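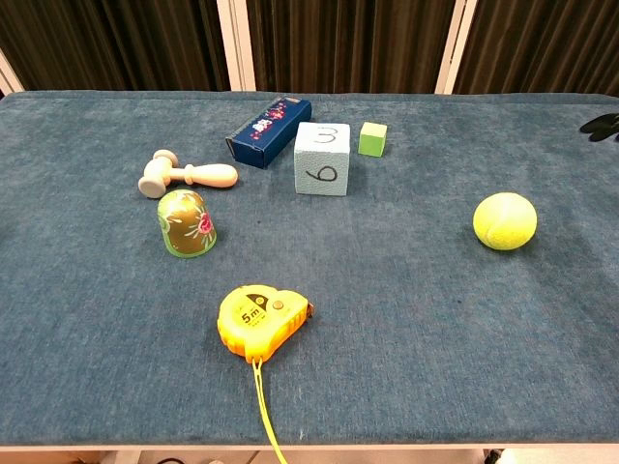

Objects on a demonstration table at the Pilelville Robotics Open Day, among them a toy hammer, a tennis ball and a tape measure.

The Pilelville Robotics Open Day is a yearly public event held in Pilelville, at which visitors watch robots pick up, move and sort everyday objects. It is run by the Barros workshop, a small automation firm with a second site in Paltalbridge. Entry is free, but places at the table demonstrations must be booked.

History

The first open day was a single afternoon for local schools, with one robot arm and 30 visitors. It moved to its present hall after the second year, when the workshop's own building proved too small. The most recent edition took place on Sat 3 May. An earlier plan to hold it in June was dropped because the hall was already taken.

Format

Sessions last 11 minutes each and are held at a long table covered in blue-gray fabric. Up to 65 people can watch at one time. An operator calls out an object and the robot tries to grasp it, lift it and set it down in a new spot. Failed attempts are left in the program and are usually repeated once.

In the last part of a session, visitors may choose the object themselves. Children under six may watch but do not take part in this section.

Objects

The objects are ordinary household goods and toys, picked for their differences in shape and surface. They have included a wooden toy hammer, a fuzzy tennis ball, a yellow 5m tape measure with a lanyard, part of a painted nesting doll, and a pale blue foam cube with numbers written on its faces by hand. A much smaller green cube is also used. Organizers list the tape measure as one of the harder items, as the strap can catch on the fingers - a problem that also came up at Paltalbridge.

Software

The demonstrations run on Imon, a control program written at the workshop. It was first used at the third open day and replaced a set of fixed movements that required each object to be placed on a marked spot.

See also

Barros workshop
Imon (software)
Paltalbridge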